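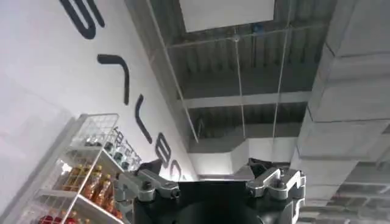 ## About Ultbridge

Ultbridge runs self-service shops where people can do a load of wash and pick up a drink or a snack while they wait. We opened the first one in Drustevport with one room and a staff of three. There are 11 people on the payroll now, and over the past two years a fair amount of their daily work has been handed to machines.

We get asked about that a lot, mostly by people applying for jobs, so this page covers it.

### What the robots do

We use arms with two-finger grippers, supplied and serviced by Asorley. They restock shelves, face bottles forward, and open and check washer drums between customers. A shop our size carries 640 items on a normal day. Restocking used to take a person most of the morning. The arm is slower than a person at it, but it can start at 5 a.m. and it doesn't mind the bottom shelf.

It still drops things. Soft packaging is hard for it, and so is anything a customer has put back in the wrong place. When it isn't sure, it stops and sends a message to whoever is on shift.

### What people do

Every shift has one person in charge of the floor. That was true before the arms came and we have kept it that way. The floor lead answers questions, handles refunds, cleans, and clears robot stops - on a bad day there can be 30 of them.

Two jobs did go away. Both were early-morning stocking positions, and both people were offered other hours at the same pay. One took the offer. The other left in February.

Training takes longer than it used to. New hires spend their first week on the floor without the robot running, then a second week learning to pause it, free a stuck gripper and restart a task. The washers are part of that second week.
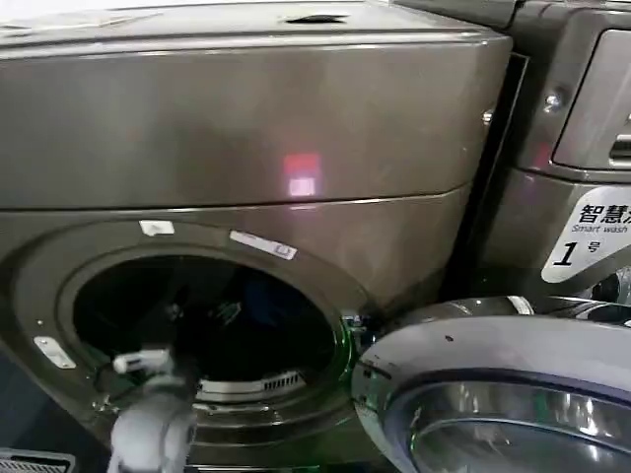
Keegan Tuhiwai says the lifting is what he misses least, and that his back is better than it was. He also says the message alerts wore him out in the first months, and that he asked for them to go to one phone per shift, which they now do.

### Where we are

The Drustevport shop is still our main location. We also have a small workshop in Sotelo, where tasks are tried out before they go to a shop floor.

If you'd like to work with us, ask the floor lead for a form.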